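Natural dyeing at home, part two: the rust and orange end

1 October 2022

I said in February that I would write up the madder results once I had enough of them to be worth reading. I now have a shoebox full of samples and a notebook with stains on most of the pages, so this is the write-up. If you want the basics of washing and mordanting, those are in part one. I'm going to assume you have read it, or that you already know how to treat cotton with alum before it goes near a dye pot.

Why madder

Madder is a root. You can grow it, but it takes years before there is enough to dig, and I rent. I buy mine dried and chopped from Lestero, the small supplier I have used for most of my dye plants. Their madder comes in coarse chips that need soaking overnight. I also tried a bag of powder from a different shop and went back to the chips. The powder got into the weave of the cloth and took four rinses to come out.

What I like about madder is how much it moves. The same root can give a brick red, a salmon, a brown or a dull orange, depending on the water, the heat and what else is in the pot. That also makes it annoying. I have only managed to match a color on purpose twice.
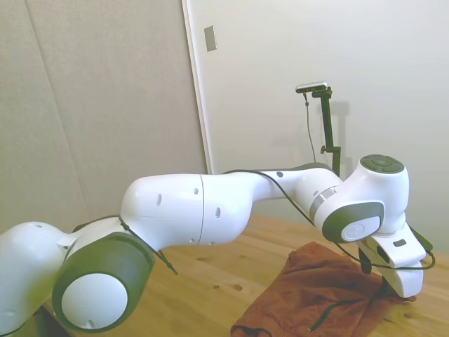 Rust-brown cloth on a light wooden table.

Heat is the main thing

Most of the books say to keep madder below a simmer, and they are right. My stove runs hot even on the lowest setting, so for the first few batches I was getting brown when I wanted red. I now use a cheap thermometer clipped to the side of the pot and take the pot off the burner entirely when it climbs. It goes on and off for the first hour and then sits with the lid on until morning.

If you want brown, you can let it get hotter. I have done that on purpose for napkins, and they hide tomato sauce very well.

Water

Our tap water is hard. Madder likes hard water, so for once this is in my favor. When I dyed a batch at my sister's place, where the water is soft, everything came out paler and more orange. I added a spoonful of chalk to the next pot there and it shifted back toward red. Ximena Insaurralde, who taught the weekend class where I learned most of this, adds chalk every time no matter where she is. She also told us to write down the water source for each batch. I ignored that for a year and wish I hadn't.

Iron

A very small amount of iron will take an orange down to rust or brown. Too much and you get a flat purplish gray, and it can weaken the fiber over time. I mix a pinch of ferrous sulfate in a jar of warm water and add it to a separate pot so my main dye pot stays clean. The cloth goes in for a few minutes only. Move it the whole time or it will go blotchy.

I keep one pot, one spoon and one pair of gloves for iron and don't use them for anything else. None of my dye pots are used for food.
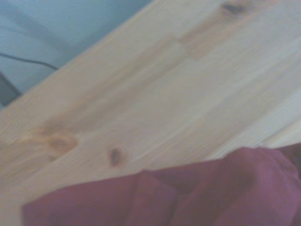 Knots and grain in unfinished pine.

Drying and looking at the color

Don't judge anything while it is wet. Wet cloth looks at least a shade darker, and I have thrown things back in the pot that were fine, or pulled them out too early. I hang everything in the shade indoors, then put it on a pale surface in daylight before I write down what color I think it is. Against a dark counter I read every orange as brighter than it is.

I write the batch number on a scrap of cotton tape and stitch it to the corner before dyeing. Paper tags fall off, and ink from an ordinary pen washes out. A laundry marker holds up.

The batches I would repeat

There are 32 batches in the notebook and most of them are not worth your time. I would do the following again.

1. Old cotton sheet, alum, madder at full strength, kept low and left overnight. Brick red, fairly even. This one became pillow covers.

2. The same pot used a second time, with no new root added. Soft salmon. Good for lining fabric or anything you don't want to shout. 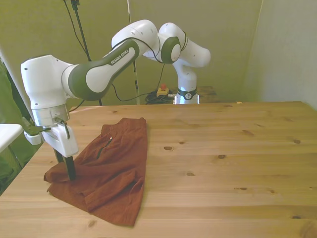

3. Madder with a handful of onion skins, then a short dip in iron. Rust with some orange left in it. I have made this one more than any other, and it hardly changes in the wash.

4. Linen from the remnant bin at Figueroa, alum, third use of the pot. Pale peach. It faded a little on the windowsill over the summer, so I would keep it out of strong sun.

Next I want to try weld for yellow, and then put some of the yellow pieces through a weak madder pot. I have 9 pieces of cotton mordanted and folded in the closet for that. I'll post the results when they're dry.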